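December 9, 2019

Rehearsal for the winter programme, the last before we play it in front of people. I came home after eleven and my left hand is still stiff, but I want to write while I remember.

We started with Hladun, the slow piece, which I have been afraid of since November. It begins with the bass alone, long notes with the bow, and every small mistake is heard in the whole room. Fergus Mowat asked me to play the opening without looking at the paper. I said I was not ready, and he answered that he did not ask if I was ready. So I played it. The second note was a little low and I corrected it too late, but the rest had a good sound, darker than what I get at home. I think the wooden floor helps.

After that we did Brindach two times. It is in seven, and I still count it in my own language, very quietly, with my lips. Jeanie Kinnear noticed this and laughed, in a kind way. She counts it as four and three. I count it as three and four. Perhaps this is why we never arrive together at the end of the bridge! We agreed that I will change, because she has the melody and it is easier for me. I practised it on the bus with two fingers on my knee and missed my stop.

The trouble is Clisel. Fergus wrote a new ending and sent it last night at a terrible hour, and Jeanie had printed the old one. For some minutes we played two different pieces and each of us thought that the others were wrong. The new ending is better, I must admit it. It goes up where before it went down. But the jump to the high position is difficult for me at that speed, and I asked if I may play it an octave lower. Fergus said yes for this concert. He made the face which means no for the next one.

We also spoke about money, which I do not enjoy. The recording at Rareo would cost 3000 and we have 2322 in the common account. Jeanie wants to book the days now and find the difference later. Fergus would wait until spring. They both looked at me, so I said I would think, and then I carried my bass down the stairs very slowly.

A new set of strings must wait too. The old ones are dull on the lowest string, but with the bow I almost like them.

For tomorrow: scales first, with the metronome, then only the last page of Clisel. Write to my sister. Ask Jeanie for the copy with her pencil marks.
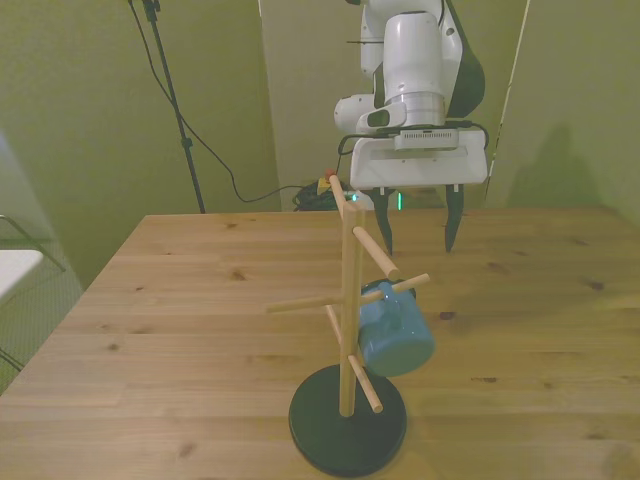

Diary / Music

Jeanie has just sent a message that she found my rosin in her coat pocket. I can sleep now.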